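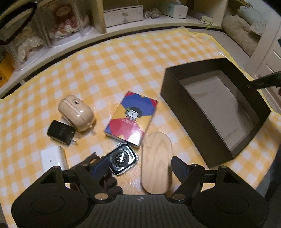 Small Items on a Shared Table
September 13, 2018
By Sofia Rallis

Our project looked at how people put away the small things that collect on a table. We used a yellow and white checkered cloth and one open black box with high walls. The items included a smartwatch, an earbud case, a wall charger, a wooden block and a book with a colorful cover.

In August we asked seven students at Runesley to put everything in the box in any order. Six started with the book. Eilidh MacKinnon timed each try and I took notes. The charger was usually left for last — most people wanted to keep it near a socket.

A second box might change the order. We did not have time to test that.

Recent reports
Desk Drawers at Swanson
Lost Property at Clolten
Sorting Cables by Length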